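Home | Kitchen | Cupboards | Shopping | Galleries | Contact

The Unpacking: a gallery of bags, tins and other things that need putting away

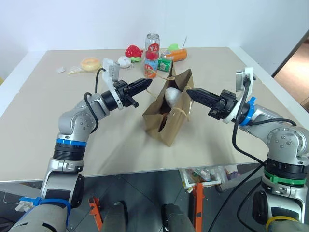
Filed under: KITCHEN TABLE / BAGS & BASKETS

Every household has a theory about the weekly shop. Mine is that the buying is the easy part. Shops are designed by clever people who want you to succeed. Kitchens, on the other hand, are designed by whoever had the house before you, and in my case that person believed in one deep cupboard, one shallow cupboard and a drawer that opens as far as the cooker and then gives up.

So this page is devoted to the bit in between, when the shopping has made it home and has not yet been put anywhere sensible. I have always found it the most hopeful stage of the whole business. Nothing has gone off and nobody has asked what's for tea.

A paper bag, open on a pale tabletop, with stacked cans close by. There is something smooth, white and rounded near the top of the bag and something reddish-brown further down, and the rest is between the bag and its conscience. Note the twisted-paper handle, looping up in front of the lower can – a handle of this sort is good for one trip from the shop and a lifetime in the cupboard with all the others.

I moved over to paper bags a few years back, after a long and unhappy marriage to the plastic sort. They have their faults. Rain is one. A tub of anything cold is another, as it will quietly sweat its way through the base and wait until you reach the front step. What they do have is posture. A decent paper bag will stand up by itself while you unpack it, which is more than I can manage after the hill up from Masdale.

NOTES ON THE TIN

Tins are the aristocrats of the weekly shop. They don't bruise, they don't wilt and they look down on the lettuce. Mine are nearly all the 400 gram size, with a few of the 200 gram ones that I buy by mistake, thinking they are further away than they are.

Stacking is where people fall out. I am a two-high person. I have lived with a four-high person and it ended in a dented tin of peaches and a silence that went on until Christmas. Two high, labels forward, new ones at the back. The last part of that rule I have kept perhaps twice. The usual method is to shove the new ones in at the front and promise to eat faster.

Last December I emptied the deep cupboard completely and found chickpeas in numbers I would rather not put in writing. There was also a tin with no label at all, which I kept, on the grounds that every home should have one mystery. It is still there. It sloshes.

NOTES ON THE BAG

Packing a bag is a skill, and it was once taught to teenagers on Saturday jobs by fierce women in tabards. Heavy things at the bottom, square things at the sides, soft things on top, eggs carried separately like a crown. I was taught it at the old Turbridge market hall and have never been able to switch it off. I stand behind strangers at the till and suffer.

Unpacking has no such tradition. People just dive in. My own order goes like this:

Anything cold, straight to the fridge, no dawdling.
Anything frozen, the same, but with more swearing.
Tins out on the table in a group, where they can be admired.
Bread on top of the bread that was already there.
The thing I went for in the first place, which I forgot.

Then the bag itself. Fold it along the creases it came with and it will lie flat. Fold it along any other line and it will fight you. I keep mine in the gap beside the fridge, a gap 165 millimetres wide that the fitter described as a feature. It will hold a surprising number of folded bags, and one baking tray that went in and declined to come out.

NOTES ON THE TABLE

A clear table is a rare thing in my kitchen, and I recommend getting one ready before you leave for the shops. You will come home with your fingers cut in half by the handles and there will be somewhere to put everything down. I give mine a wipe and move the post to a chair. Later I sit on the post.

Pale tops show every crumb. Dark tops show every smear. My old table, a Vidmar with a leaf that dropped whenever it felt like it, was the exact brown of spilt tea and hid the lot – I miss it more than some relatives. The one I have now is a Tero, bought second-hand, and it has never once dropped anything on my foot, so we are on polite terms.

I aim to have the shopping away within 5 minutes of the kettle going on. The kettle has always won. If there is a tin or two still standing on the table at bedtime I tell myself they're for tomorrow's lunch, and quite often they are.

More from the galleries

The Drawer With the String In It
Jars I Have Known
Six Ways to Fold a Tea Towel, One of Them Correct
Under the Sink: a Descent
Lids Without Boxes, Boxes Without Lids
Fridge Shelves of the Turbridge Area

Back to Kitchen | Older galleries | Top of page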